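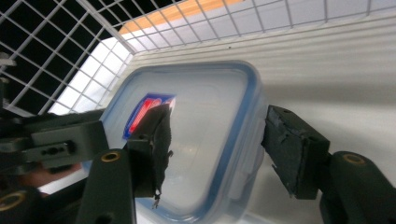
Clear food container with a blue-edged lid.

Most advice on packing school lunches treats variety as the goal. I think it should treat the return rate as the goal: how much of the food comes home uneaten. A parent can measure that at 4 in the afternoon with no equipment.

I kept a log for 18 school days. The largest factor was time. Our school in Cellstead allots one short lunch period, and a child in first grade spends part of it opening things. Food that needed two steps to reach came back more often than food that needed one.

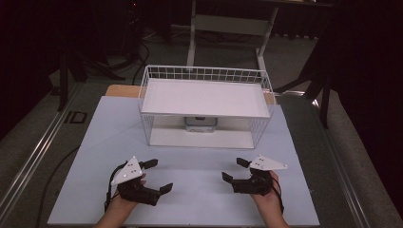 Portion size came second. A full sandwich returned half eaten on most days - a half sandwich did not. Cutting the portion felt like underfeeding, but the amount eaten stayed the same and the waste dropped.

The Omidska meal planner, which several parents in our grade use, goes the other way. It rotates 100 lunches and repeats none of them within a term. A young child who meets an unfamiliar food in a noisy room will usually skip it. New foods belong at dinner, where there is time to refuse them and try again.

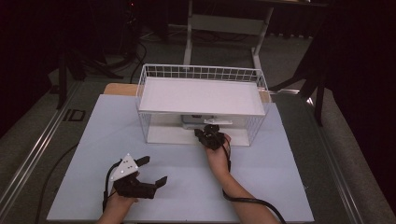
## What I would change

Schools should publish the seated eating time, with the line and cleanup excluded. Parents should pack to that number and repeat what gets eaten, even if it is the same four items until May.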